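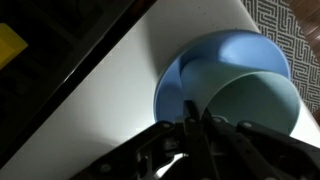 Speaker notes, wrist camera talk
Iston meetup, 19th February
Slot is 26 minutes with questions. Skip the tooling part if we start late.

Opening
Say what the talk covers: the software between the wrist camera and the arm controller in Poltow, our table-clearing stack. No hardware today. People can ask about the gripper at the break.

The task sounds easy. Cup in a bowl, take the cup out, leave the bowl where it is. We have worked on it since December and it is still the case I use to test every change.

Why this case is hard for perception
Two objects touching, both smooth, both pastel. The segmenter has a color change and a soft shadow line to work with and very little else. Our first model merged cup and bowl into one object and gave us a single grasp point in the middle of it.
Second problem: the rim of the cup sticks out past the rim of the bowl. A depth-only method reads that as one uneven rim.
Third: the gripper covers part of the target. On approach, the fingers hide the lower part of the cup just when we need the best estimate of it.

What we changed
The old pipeline took one look from a high pose, planned, and closed its eyes. The new one keeps a running estimate and updates it on every frame until the fingers are too close to trust the view. After that we freeze the estimate and finish on joint positions and motor current.
We mask the gripper out using the joint angles and the CAD model. A learned mask worked too, but it failed when the light changed and we had no good way to tell when it was failing. The geometric mask is off by a few pixels at the edges, so we grow it a little.
Pause here. Someone always asks why we don't add a fixed overhead camera. Answer: we did, on the Bustero cell, and calibration drift between the two cameras cost us more time than the extra view saved.

Planning
Grasp candidates are scored on three terms: finger clearance to the bowl wall, angle to the open end of the cup, and distance from joint limits. The clearance term does most of the work. If you weight it too low, the planner likes grasps that pinch cup and bowl together, and then you lift both.
Candidates get thrown out early if one finger would have to pass through the bowl. That check used to run last. Moving it to the front was a two-line change and gave us the biggest drop in planning time of anything in this talk.

Control
Impedance control for the last part of the approach. Soft along the approach direction, stiff sideways. If a finger touches the bowl rim early, the arm should give way and report contact. It should not push.
Mention the bug. For weeks the stiffness was applied in the base frame and we were using it as if it were in the tool frame. Straight-down grasps looked fine. Tilted cups were a mess. If your tilted grasps are much worse than your vertical ones, check your frames first.

Numbers
Test set is 600 recorded approaches. The old pipeline failed on 116 of them, counting a lifted bowl as a failure. Don't give a number for the new one. The rerun isn't finished and I don't want it quoted.

Tooling (skip if short)
Every approach is logged with images, joint states and the top grasp candidates. Chornovol is our replay viewer. You can scrub to any frame, change a weight, and see which candidate would have won. Show the clip where the winner flips between 2 grasps on alternate frames. We fixed that with hysteresis: a new candidate has to beat the current one by a margin for several frames in a row.

Still open
Clear cups. Cups stacked inside cups. Deciding when to give up and back off, which is a hand-tuned timeout right now.

Questions. Repeat each one into the microphone.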